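I run the small team behind Woder, and this is our news for March: we're opening up our professional networking app to anyone who wants it, after a long stretch of invite-only testing. Sign-ups start at 9am and yes, I'll be up early refreshing the page like everyone else.

If you've never heard of us, Woder is a social network for people who work in small firms. We're part of Lirura, a software company with an office over a bakery in Stornesari (lovely in the mornings, terrible for the waistline). We had 4000 testers on the invite list and they have been gloriously blunt with us. The first version had a feed that sorted posts by how many reactions they got, and our testers hated it. So we took it out! Posts now show up in the order people wrote them, and you can mute a topic for a week without unfollowing the person who won't stop going on about it.

The other big change is messages. Strangers can send you two, and after that they have to wait until you reply. I get a lot of sales pitches myself, so I may have pushed a bit hard for that one.
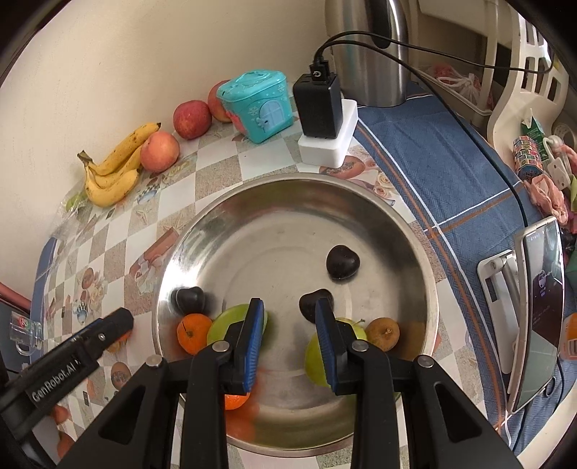
**Filed under: Product news / Social media**

We've also built in Raju, our privacy checker. It sits in your settings and shows you, in plain words, who can see your job history, your contacts and your phone number. You can change any of it from the same page. I know privacy settings aren't the bit anyone gets excited about, but one tester told us she'd found her old mobile number on show to everybody and had it hidden before her tea went cold. I was thrilled with that.

A basic account is free. Company pages cost £66 a year, and firms with up to 50 staff can add everyone to the same page without paying extra. There are no adverts in the message inbox.

The app works on phones and in a browser, and testers keep their existing profiles, so there's no need to sign up again. If you write about social media and fancy a look round before opening day, drop the Lirura press desk a line and we'll set up a login for you.

**Ends**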